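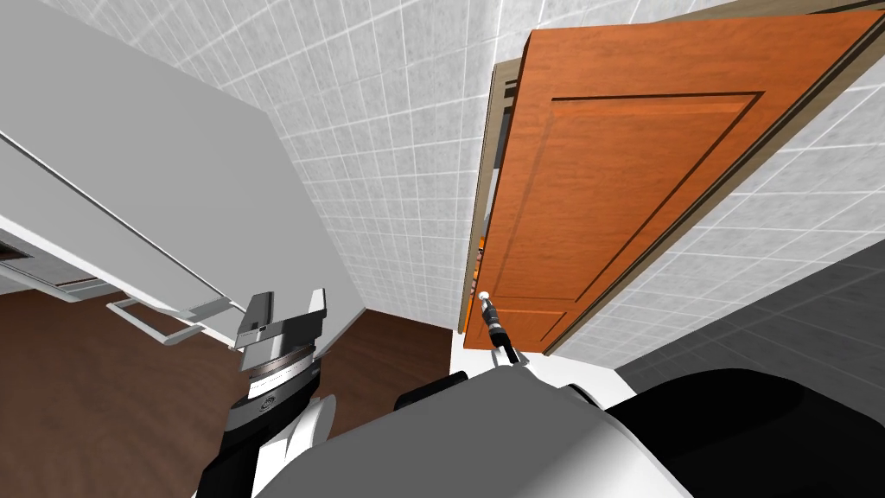 Teaching by Remote Control: A Conversation with Hinata Matsuda

Hinata Matsuda leads the demonstration program at Novance, where operators guide a two-armed robot through household tasks in simulation. The present series concerns doors.

"The operator holds one controller in each hand, and the arms follow," Matsuda said. "For a door, the first thing we ask is that the gripper come to the knob slowly. New operators rush that part."

The program has recorded 3596 demonstrations to date, performed by 17 operators. Each operator completes 18 practice runs before any work is kept. Matsuda described the view from the robot's head as the hardest adjustment. "The room leans when the head leans. People tilt their own necks to correct it — I did so myself in February."

Asked whether a round knob presents particular difficulty, Matsuda said that it does. "Two flat fingers were not made for it. We accept a failed grasp in the record if the operator recovers well."

Sessions are limited to 40 minutes. The recordings are then passed to the Clomeck group, which reviews them for sudden movements and returns those it cannot use. Handles and drawers will follow later in the year.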